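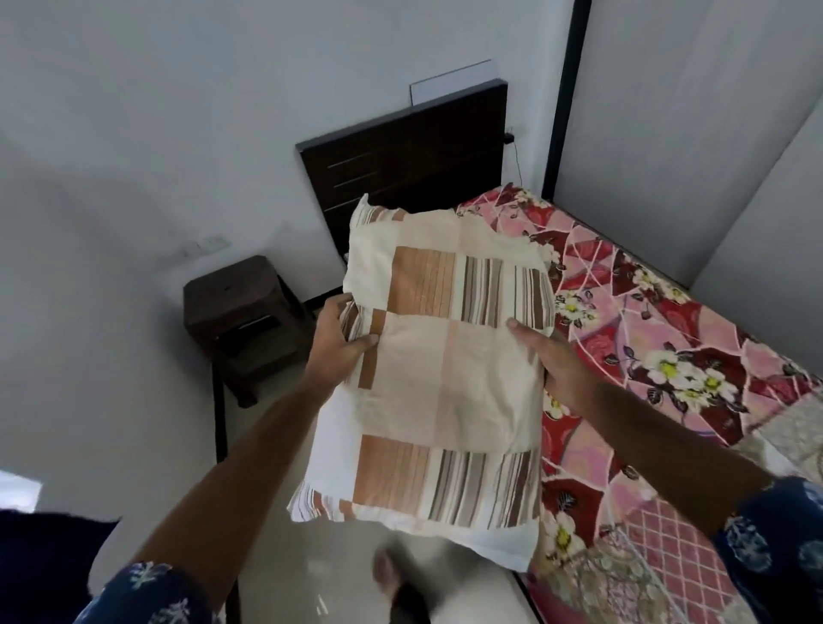 Soft things are where grippers get found out, according to Cifuentes, whose remarks open the comparison report Fliltier released this November. A mug either stays in the fingers or it falls, Cifuentes told the company, but a pillow can be held and still be held badly.

The report covers eight grippers tried on household bedding at Fliltier's test site in Skallham. Each was mounted on the same arm and given the same set of jobs: pick up a pillow, turn it, hold it over a bed and set it down at the head end. The company recorded 524 attempts in all.

People did the same jobs first, wearing a camera at head height. Those recordings were used to decide where a gripper should take hold. In the frame published with this release, a person has a patterned pillow by its two sides, in the upper half, with the palms flat against it and the pillow hanging a little lower on the left. The side hold became the reference grip for the two-arm part of the trial.

Three grippers finished the full set of jobs without a drop. All three have wide, padded fingers. The narrow-fingered models tended to catch the pillowcase and leave the filling behind, so that the pillow slid down inside its cover while the gripper still reported a good hold. Fliltier counted these as failures.

Suction did poorly on every woven fabric in the set and was withdrawn from the pillow jobs after 46 attempts. It remains in the part of the report dealing with mattress protectors.

The trial also compared two camera positions. A head-height camera gave a clear view of the pillow during the approach but often lost sight of the bed once the pillow was lifted. A camera at the wrist kept the bed in view for longer and was worse at finding the pillow's edges, above all where pillowcase and bedspread were both heavily patterned.

All runs used the Jokis controller with its standard grip settings. Force limits were left unchanged between grippers, and the report notes that two of the lower-ranked models might have done better with limits of their own. A second round with adjusted limits is planned.

The report, with settings and results for each gripper, can be requested from the Fliltier press office in Skallham. Duvets and fitted sheets were left out of this round.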